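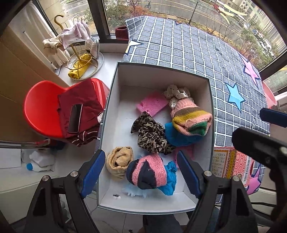 Zohreh Pakzad argued in her reply to our first draft that a waist measurement and a scale reading answer different questions, and that people who are told to watch both will mostly watch the scale. Her comment shaped the second half of the study, and we return to it in Section 4.3.

Figure 2. Household textiles and a sponge in an open box.

4.2 Weight and waist change over the program

Of the 207 adults who enrolled in the Vatemon program, 179 completed the final visit. The analysis below covers only those who completed it. People who left early were younger on average and more likely to work night shifts, so the results may not carry over well to those groups.

Participants followed one of two plans. The first was a calorie target set at the opening visit and left unchanged. The second, which we call the Vustora plan after the clinic where it was first used, had no calorie target. It asked people to eat at set times, to fill half the plate with vegetables at the evening meal, and to walk for 60 minutes on at least 3 days a week. Both groups received the same printed recipes.

Waist size fell in both groups. Body weight fell more in the calorie group during the opening weeks, but the gap had narrowed by the final visit. Several people on the Vustora plan lost inches at the waist with almost no change on the scale. We did not measure body fat directly and cannot say how much of this reflects a gain in muscle.

Walking logs were kept by hand and are the weakest part of the data. Some were filled in at the end of the week from memory. February was the worst month for missing entries at the Olaniyan site, where ice kept many people indoors – the Wemeo site had an indoor track and lost far fewer.

4.3 What participants watched

Following Pakzad's comment, we added a short interview at the final visit. We asked each person which number they had checked most often at home. Most named their weight, including people in the Vustora group who had been told to weigh themselves only at visits. Those who used a tape measure said they trusted it less, mainly because they were unsure where to place it.

A clearer set of measuring instructions would be easy to add. The handout used here gave a single line on the subject, and staff at the two sites explained it differently.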